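Small Bathroom, Vavport Apartment – Fittings and Cleaning Notes

This page covers the smallest room in the Vavport apartment, a rental unit I have been refitting since December. The kitchen and hallway galleries are on their own pages. I have kept the notes to fixtures, clearances and cleaning, as those are the subjects most readers write in about. Prices are left out because they change.

The room had three defects at handover: a slow fill valve, a loose seat and a failed bead of sealant along the back wall. The valve was replaced with a Clunen side-entry unit and set 13 mm below the overflow mark. The sealant was cut out, the joint degreased and a new bead run in one pass. Paint is a Kobori wipe-clean finish in a pale shade, two coats, with a light sanding between them.
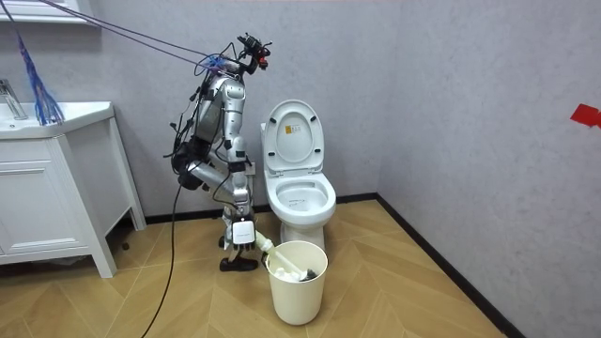

Toilet cleaning in a room of this size is mainly a question of where the wet brush goes afterward. A brush left standing in a closed holder sits in its own runoff, and the holder then needs cleaning as often as the bowl. A one-piece toilet has no joint between tank and bowl, so the outside takes one cloth and very little time. With the lid and seat both up, as they are in the picture, the rim and the hinge area can be reached together. The small gray bumpers under the lid collect dust at their edges and should be wiped at the same time. The white wastebasket stands close enough to the bowl that the brush head can go over it without crossing much floor. I use a liner in mine and change it after each cleaning.

The floor is wood, so standing water is the main risk. It was sealed with Diltine matte, three coats, and the perimeter was checked with a moisture meter before the last one. Mop with a wrung cloth only. Bleach products should stay off the finish – a diluted neutral cleaner is enough for weekly use.

Still open: a hook for the spare cloth, and a door stop. The shutoff valve also turns more stiffly than I would like.

Uwe Gerlach
February 24, 2018

Comments (3)

tilegrout77: What grit did you use between the paint coats? I went too coarse on mine and it shows under the light.

Uwe Gerlach: 1000, used dry, very light pressure. Wipe the dust off with a damp cloth before the second coat.

M. in 4B: Same make of valve in our place and it hums when the tank is almost full. Does yours?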